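Getting Spices Under Control (Posted 1/31/22)

I have a confession to make about my spice drawer. When we moved into the place on Valderrama Street I tipped a whole grocery bag of half-used jars into the drawer next to the stove, told myself I'd sort it out by August, and then cooked out of that mess for two years. I own four cumins. FOUR! And I still couldn't find one when I needed it.

So over the holidays I pulled everything out onto the counter and had a good sniff. My rule is pretty simple: rub a pinch between your fingers, and if you have to hunt for the smell, out it goes. The paprika had turned brown and smelled like a cardboard box. Dried parsley, same story (I'm not sure dried parsley ever smelled like anything, but still). Whole spices hold up much better. My nutmegs are older than my car and they're fine.

Next, get them away from the stove. I know, I know, it's the handiest spot, and every kitchen magazine shows a cute little rack right over the burners. Steam gets in every time you shake a jar over a pot, and then you're chipping at garlic powder with a butter knife. Mine now live in a cabinet across the room, and I shake what I need into a spoon first.

For containers, smaller is better. I keep the big refill bags clipped shut at the back of the pantry and only put out what I'll use in a couple of months. Narrow containers with screw caps are great for the things you buy in tiny amounts, like saffron, whole cloves or those pricey vanilla beans. 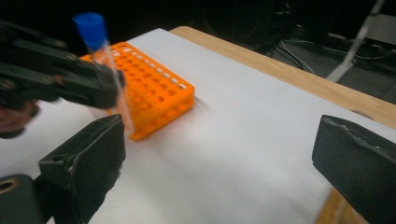

How do you get old garlic smell out of a lid?
Pack the lid with a paste of baking soda and water, leave it overnight, rinse, and then set it on a sunny windowsill for a day. If it still smells after that, keep it for garlic.

Labels! I write the name and the month I filled it on masking tape, because the fancy sticky ones leave a gummy mess when you peel them off (a dab of cooking oil will shift that, by the way). Put the label on the container and never on the lid. I mixed up two lids once and made cinnamon toast with cayenne.

One more thing while I'm at it: wait until a jar is totally dry before refilling it. I stand mine upside down on a towel, then flip them and leave them open till the next morning. A few grains of rice in the salt help too, and my grandmother swore by a cracker in the brown sugar, though I use a slice of bread and swap it out every week or so.

Next time I'm tackling the baking pans, which slide out and hit me on the foot every time I open that cupboard.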